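How a Robot Learns to Handle Dishes
Drikonex Young Makers Pages
Jul 25, 2023

A robot arm is a machine that can reach, bend and hold. The pair at the Wudden shared workshop was put together by its members over 80 evenings. Each arm has joints that work much like a shoulder, an elbow and a wrist. At the end is a gripper – two fingers that open and close.

Both arms are bolted to one metal rail at the front of the table, so that they stay in place while they move. Plates and cups make good practice, as they come in many shapes.

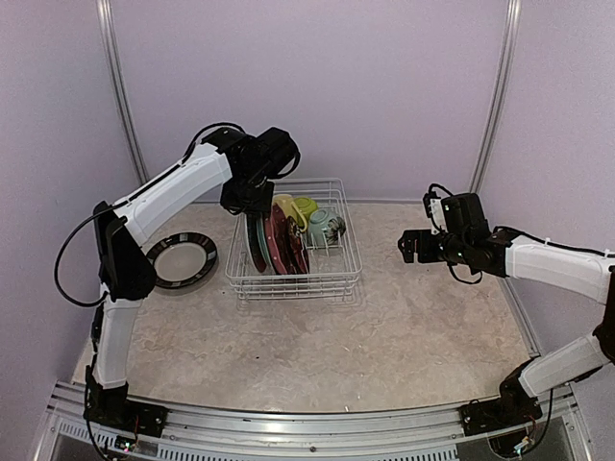 Florine asked whether the arms would break a lot of plates. A gripper that squeezes too hard can indeed damage a dish, and one that squeezes too lightly will drop it. Builders therefore begin with slow movements and test each one many times. The workshop's notebook lists 323 tests for June.

Children who wish to build an arm should begin with cardboard and string, and should ask an adult before using tools or electricity.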